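Trilia Handbuch, Abschnitt 4: Greifer im Vergleich einrichten

Bevor ihr die neuen Finger ins Regal legt oder für immer dranlasst, probiert sie an richtig fiesen Teilen aus! 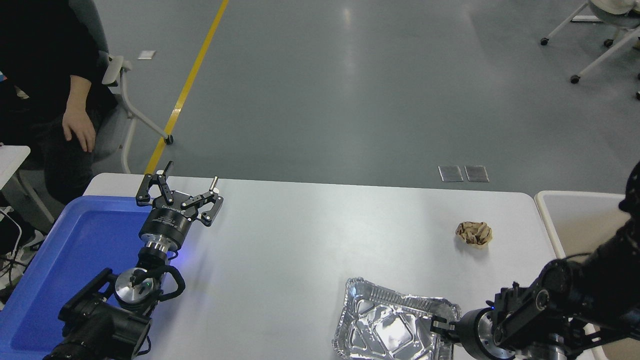
Abb. 4: Rechter Greifer am Rand der Aluschale, linker Greifer mit offenen Fingern.

Ich nehme für den Vergleich gern Aluschalen und zerknülltes Papier. Eine Schale mit welligem Rand verrät mir über die Greifkraft mehr als jeder Holzklotz (und kostet fast nichts). Gespiegelte Lichter am Schalenboden bringen außerdem die Kamera ins Schwitzen – wunderbar, genau das will ich ja wissen.

1. Beide Arme in Grundstellung fahren und im Menü "Zumilden" den Greifertyp auswählen, für links und rechts getrennt.

2. Finger einmal ganz öffnen und schließen. Der Encoderwert sollte offen bei 3.150 liegen, geschlossen bei 1.817. Passt das nicht, erst neu referenzieren (Abschnitt 3).

3. Greifkraft auf 20 Prozent stellen. Ja, das fühlt sich lächerlich wenig an, lasst es trotzdem so!

4. Schale mit einem Arm am Rand greifen, kurz anheben, absetzen. Der andere Arm bleibt solange offen und mit Abstand über dem Tisch.

5. Das Ganze 20 Mal wiederholen und jeden Abrutscher ins Protokoll eintragen. Danach kommt das Papierknäuel dran, gleiche Einstellungen.

6. Finger wechseln, wieder bei Schritt 2 anfangen.

Hinweis: Bei jedem Fingersatz eine frische Schale nehmen. Ich habe das beim Tsai-Satz vergessen und einen ganzen Nachmittag Werte verglichen, die nicht vergleichbar waren.

Vorsicht: Kabel am Handgelenk vor jedem Lauf von Hand durch den vollen Drehbereich führen, bei stromlosem Arm. Und Finger weg, sobald der Antrieb frei ist!

Die Milevska-Finger behandle ich in Abschnitt 5, die brauchen eine andere Adapterplatte.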